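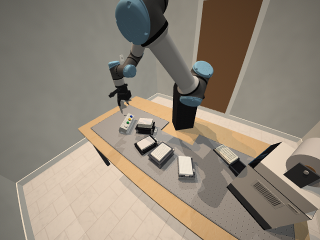 Grelel simulator add-on: worth paying for before the arm is installed?

Posted in Lab Automation > Software and Kits

Brittany Dhillon

We are a small assay lab and we have a quote from Inurham for a bench cell: one arm on a pedestal, plate positions along the table, a roll sealer or labeler at the far end (still undecided) and a button box so staff can start and pause runs. The quote has a line for the Grelel simulator. It's a yearly license and they build the model of your bench for you. The render at the top is the draft layout.

My supervisor wants to drop that line and put the money into a second set of plate holders. Our protocol moves 12 plates per run through 4 stations, which doesn't sound like much. The sales engineer says we would save commissioning time but couldn't give me a figure I trust.

Has anyone used it on a real install? I'd like to know whether positions taught in the simulator carry over to the real bench, and whether the button box can be programmed in there. I also wonder if the arm is too big for this table.

We have to return the signed quote in September.

Carroll

We bought it two years ago with a similar cell. Taking your points in order.

Positions carry over as a starting point only. Ours were off by a few millimeters at most stations, mainly due to the table not being level and one holder being bolted a hole over from the drawing. You will reteach every position on the real bench. It took us one Saturday with two people. The approach paths did carry over and needed very little editing.

The button box can be programmed. Each button shows up as an input, and you can click it in the simulator to trigger a routine. Decide early what each color does and write it down, as changing it later means editing every script that uses it. We have yellow as pause and regretted not making it blue, which our older equipment uses.

On arm size, check the elbow. In your render the forearm folds back and down to get the gripper over the left end of the mat, next to the buttons. A big arm working close to its own pedestal can run out of good poses. Ask Inurham to run every station in the simulator with a plate in the gripper and send you the collision report. They did this for us before we signed and didn't charge for it. Ours turned up error 804 (joint limit) at one station, and moving that holder fixed it.

I'd also ask about the distance between the buttons and the gripper. Your staff will be reaching in there. Ask for the box to be moved to the front edge or off the table.

If you expect to change the layout more than once a year, keep the license. If the bench will stay as it is, buy one year and don't renew. The controller keeps working without it.

Ultano

Skip it. Get the plate holders. You can teach that many positions by hand with the pendant and 99 percent of our problems were bad plates and labware definitions anyway, the simulator won't catch those.

Brittany Dhillon

Thank you both. I've asked for the collision report and for a price with one year only. I'll also ask them to move the button box. Carroll, did your model include the large machine at the end of the table, or did you have to supply the CAD file for that?

Carroll

We supplied it. Inurham had models for the arm and the holders, but for the third-party device we had to request a STEP file from the maker. Allow a couple of weeks for that.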